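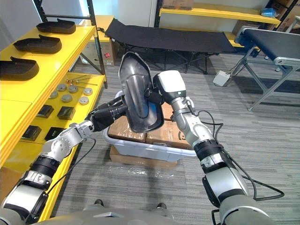
Dalia Saber replied that the 43 bus was always half empty so who cares if it goes. ok but half empty at noon, sure. try it at 6:40 in the morning

1/ Rivgate to Tumness, last run is in October. they told us with a sheet of paper taped inside the shelter. thats it

2/ next closest is the 157. stops on the far side of the highway, no sidewalk, no light

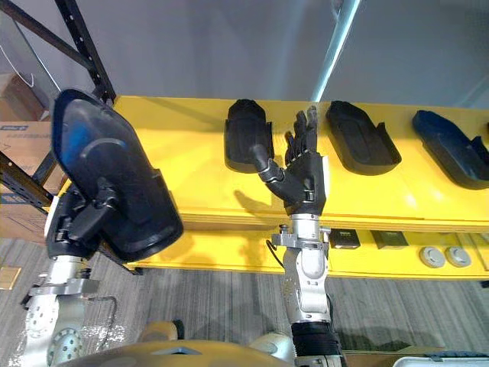
When does the comment period close? February 10, 2019, by mail or at the counter in Tumness.

3/ no email option. I asked twice

4/ petition is at 506 names, mostly from people at the Annamalai end of the line. need more from Rivgate!! come on

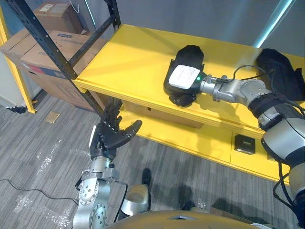 Top shelf, yellow unit.

5/ also the fare thing. a transfer to the 157 means paying twice unless you have the monthly pass, and the pass went up agian

6/ my mom takes the 43 to dialysis. she's not going to walk up a highway shoulder

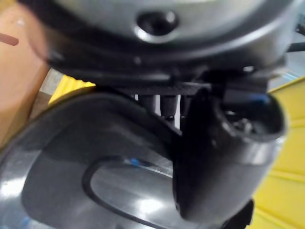
and she isn't the only one, there's a whole row of them up front every week, they save each other seats

7/ Mirjana Trajkovski has the forms if you need a paper one. more tmrw, phone dying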